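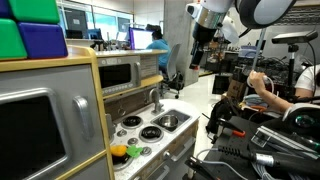 Hello again from Nirncombe! The play kitchen is the big item this quarter, so I'll start there and get to the boring spending bits after.

It's the one we asked you for in the spring application, with an oven, a microwave, two burners and a sink with a little faucet. It came in at $377 including delivery, which leaves most of the $2,000 for play food, pans and the dress-up corner. The small steel bowl was an extra (we liked the idea of a real one in the sink - plastic bowls crack so fast).

We've also put the big blue and green blocks with it. They were meant for the building area, but they make great groceries, cakes, bricks of cheese, whatever's needed that day, so I'd like to keep the two sets together if that's okay with you.

Still to do: 7 sets of cups and plates are on order from Sugiyama and should get here in October. The Ustby group has asked to share the kitchen once a month, up to 15 children at a time, and I've said yes in principle. I do need a decision from you on storage before then - a low shelf or bins on wheels? I lean toward bins. Receipts are coming separately.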